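Bulldale Announces Voluntary Service Notice for Hand-Held Grippers After Jaw Fault

TRUNDASSTEAD, 2023-05-06. Bulldale, the maker of hand-held gripping tools and the small automated pickers that learn from them, is asking everyone who owns one of its two-finger grippers to set the tool aside for a short check before using it again. The company has found a fault that can keep the jaws from letting go when the operator releases the handle, and it would much rather hear from too many people this spring than from too few.

The trouble comes from a return spring supplied with one run of tools. In some of them the spring can slip off its seat inside the handle, and when that happens the fingers stay closed with more force than they should. Bulldale has received 2 reports of an operator's fingertip being pinched while trying to free a stuck item by hand. Both people were sore for a few days and both, we are very glad to say, are fine and back at work. The recall covers 3,000 grippers sold through Stubbs, our longtime distributor, and through our own order desk in Trundasstead.

"We are sorry, plain and simple," said Odette Picard, managing director of Bulldale. "People take these tools into their homes and workshops and use them for hours at a time, and they trust us when they do. I had the first of those two operators on the phone for most of an afternoon, and she was far kinder to me than she needed to be. We owe her and everybody else a proper repair, and that is what they are going to get."

The fault shows up most often with light, slippery packaging, where an operator closes and opens the jaws many times in a row over clear trays, wrappers and small packets. It can be easy to miss on heavier things, which tend to drop free under their own weight even when the spring is not doing its job.

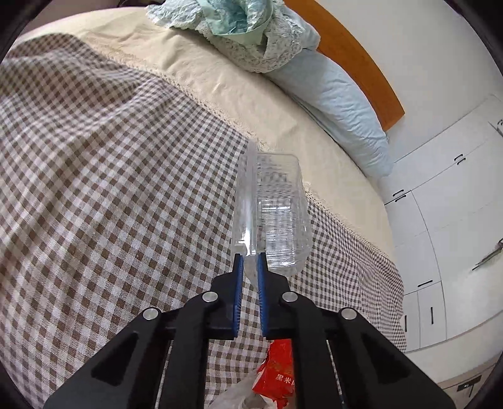 A Bulldale gripper with its ribbed blue finger pads at a clear plastic container during household handling work.

Owners can do a first check at home, and it takes very little time. With nothing between the fingers, close the jaws all the way and let go of the handle. They should spring open at once and stay open. If they hang, creep or open on one side before the other, please stop using the gripper, keep your fingers out of the gap, and get in touch with us. Even if the jaws open nicely, we would still like the tool back for a new spring, so please do send it in when you can spare it.

Reijo Lahtinen, who leads product safety at Bulldale, asked in particular that people resist the urge to pull a trapped item loose. "It is such a natural thing to do, and I have done it myself more times than I should admit," he said. "Put the whole tool down on a table, open the release screw at the base of the handle, and the pressure comes off gently." 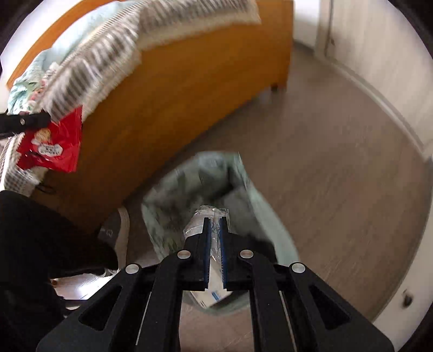 Thin film is the hardest material for a jaw with a weak return, and it is where our engineers have spent most of their time these past weeks. A crinkled clear wrapper pinched between the ribbed pads over the mouth of an open bag, with a packet just below it, is the kind of task in which a slow release matters, as the operator is waiting for the item to drop and may be tempted to reach in and help it along. The replacement spring sits in a deeper seat and has a small retaining clip, and it was put through 100 hours of opening and closing at the Flollier test shop before we were willing to put our name to it.

Repairs are free of charge, and so is the postage in both directions. Service manager Zawadi Koech has brought in extra help, and her team expects to turn around 70 grippers a day once the work is fully under way in June. Owners who depend on the tool for their daily work may ask for a loaner, and we will do our very best to find one.

The automated pickers themselves use a different spring and are not part of this notice.

To arrange a repair, owners may contact the Bulldale service desk or return the gripper to any Stubbs counter. Please include your name, a return address and a short note on how the jaws have been behaving. Press questions may be directed to Hadi Hakim in the Bulldale communications office.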